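August 22, 2024

Kettle on, shoes off, and I'm going to write this down properly while it's still in my head, because Preben will want the official version tomorrow and the official version never has the feelings in it.

Undine had her first real fault today. I call her "her" and have given up feeling silly about it. The name was on the crate paperwork when I joined Tretier and by the second week I was saying good morning to the arm like everybody else in the lab. She's been such a patient old thing all winter. We've asked her to pick up the same toy fruit over and over and put it in the same dishes, and apart from the odd dropped strawberry she has never given me a moment's worry.

Morning

I was in early with a muffin and good intentions. The plan was the toaster oven tasks, which Gustarico (they're the ones paying for this part, bless them) have been waiting on since before my holiday. I set the table out the usual way, plate at the back, colander on the left, the little oven on the right, and did my checks. Stop button in, stop button out, brakes, gripper open, gripper closed. All fine. I do them in the same order every time and I mutter them under my breath, which I only know because the new student does an impression of me.

The first hour was lovely. I had the radio on low and the muffin on the other bench where it's allowed to be, and the red one kept going over towards the oven nicely in the gripper.
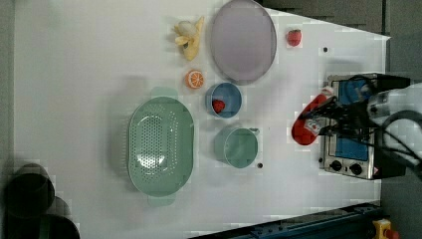
What went wrong

The seventh run after morning tea. Undine was coming down near the oven and she was meant to slow at a point above it, pause, and then come in gently. She didn't slow. It wasn't fast by anybody's standards, I don't want to make it sound like a film, but when you've watched a machine do a thing the same way for months, you feel it in your stomach before you've thought a word. The wrist kept travelling, the gripper met the top of the oven, and the whole oven went skating across the table with a horrible scraping noise.

The collision stop should have caught it straight away. It's set so that she freezes if she feels a push she isn't expecting. She pushed that oven a good hand's width and kept her nerve the entire time, and I'm the one who stopped her, with the flat of my palm on the red button, hard enough that my wrist is a bit sore tonight. Then it was very quiet, except for the radio, which was playing something jolly.

I wasn't hurt. Nobody was near the table, and I was behind the line where I'm supposed to be. But I'd leaned over that same corner not ten minutes before to straighten the oven up, with the arm paused, and paused is a softer thing than stopped. I've known that for years and I teach it to the students! I had let myself get comfortable, and that's the part I've been chewing on all the way home on the tram.

I wrote the time on the whiteboard, took the key out, put the key in my pocket, and went to find Preben Brøndum.

I should say he was wonderful. He has a way of hearing bad news as though you've brought him a nice puzzle. He put his sandwich down, came in, walked once all the way around the bench with his hands behind his back, and asked me what I'd changed. I said nothing. He asked again, more kindly. And I said, well, nothing, except the settings file from Stougaard, which I'd loaded last night before I left.

So there it was. Stougaard do our maintenance, and their file had come over with the payload figure all filled in, and I had loaded it because it came from them and it had a tidy name. It told Undine she was carrying 1000 grams more than she really was. Preben explained it to me with a bag of sugar from the tea room, and I'm going to try to get it down the way he said it. She works out what push she ought to feel from the weight she thinks she's holding. If you tell her she's heavier than she is, her whole notion of a normal push is off, and somebody had also opened up the collision threshold so she wouldn't trip over the difference. One mistake hiding another one, basically. The missed slowdown was separate again, an approach height I'd carried over from the old oven, and that one was mine and I said so.

After lunch we put the old file back and set everything out again, and he had me run her at the slowest speed she's got while he stood at the button. Up, over the table, down again, wait. Up, over, down, wait. 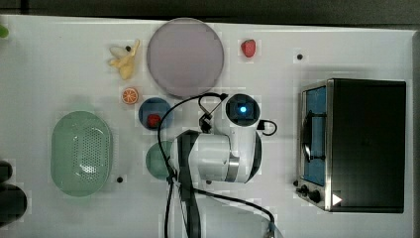 We did 14 of those without touching a thing, and then he pushed a block of packing foam at the gripper on the end of a broom handle to see whether she'd stop. She stopped every time, quick as you like, and made the little click she makes when the brakes go on. I have never been so fond of a click. Then he handed me the broom and took over the pendant, and I had a turn, and we were both laughing a bit by then, the way you do when a thing has been frightening and is getting less so.

We don't get off scot-free, and nor should we. He's locked her down to slow speed until somebody from Stougaard has been out to go through the file with us line by line, and Gustarico will have to be told the oven tasks are late again. I offered to make the call. He said he would. I think he could see I'd had enough for one day, and I let him, and was grateful.

I spent what was left of the afternoon on the incident form. There's a box that asks what you'd do differently and it's far too small, so I wrote on the back. No settings loaded at the end of the day when I'm tired. A foam push after every change of settings, whoever sent them. And hands stay off the table unless the key is in my pocket, with no exceptions for a quick straighten. Preben read it, added that the payload ought to be read aloud by two people, and initialled it. He also pointed out that I'd written "she" all the way through, and that the form goes to head office. I've left it.

The oven is fine, by the way. It rattles if you pick it up, but I have a feeling it always did.

Mum rang while I was heating the soup and asked how work was. I said one of the robots had shoved a toy oven, and she laughed for a good while, and I suppose put like that it is funny. I didn't tell her about leaning over the corner. I might on the weekend, when I can see her face and she can see that I've still got both my arms.

In bed by ten tonight if I can manage it. I've got to ring Stougaard at eight and I want to be polite about it, so I'm going to need the sleep, and I must remember to take Preben a new bag of sugar, as the tea room one split when he was showing me the second half.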